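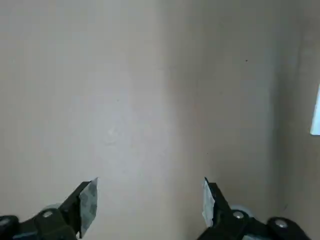
Figure 6. Trunder fingers wide open, wrist camera view. Pads facing each other, nothing in the grip.

6. Comparing fingertip pads

By now your Trunder gripper should be bolted on and talking to the Kesitz controller, and you are probably itching to pick something up. Please give this section a little of your time first! Pads make more difference than most people expect, and it's much nicer to find out which set suits your parts now than halfway through a long job.

You will need both pad sets from the Batista kit, the small screwdriver, and a handful of the parts you really plan to handle.

1. From the controller's home screen, choose Gripper, then Open Fully. Wait for the fingers to stop moving.

2. Bring up the wrist camera and compare your view with Figure 6. The fingers should come in from the bottom, one in each lower corner, with their upper points at nearly the same height. If one sits clearly higher than the other, go back to Section 4 and repeat the leveling steps.

3. Look at the gripping faces. Wrinkles, like the ones in the figure, are fine for a first trial, but make a note of them (a quick saved snapshot does the job nicely) so you can tell old creases from new ones later on.

Note: The two pads may look quite different in brightness on screen. In Figure 6 the left one is a mottled gray and the right one is a good deal paler. Go by how the pads feel to the touch before you decide that one is worn.

4. Set the closing force to 200 on the controller's scale and run 47 grips with your first part. We know, it's an odd number! Kamol Ongart in our Zallodmont workshop settled on it years ago and all of our comparison sheets still use it.

5. Write down every slip and every drop, then raise the force to 600 and run the same part again.

6. Switch the arm off, change to the second pad set as shown in Section 5, and repeat steps 4 and 5.

CAUTION: Keep your hands away from the finger joints whenever the arm has power. The linkage closes along with the fingertips and can pinch.

Note: Check the joint screws each time you change pads. Snug is plenty, and please don't use thread glue on them.

Once you've picked a favorite, enter its name under Gripper, Pad Type. The controller will remind you to inspect the pads every 4,000 grips. You can shorten that under Reminders if your parts have rough edges.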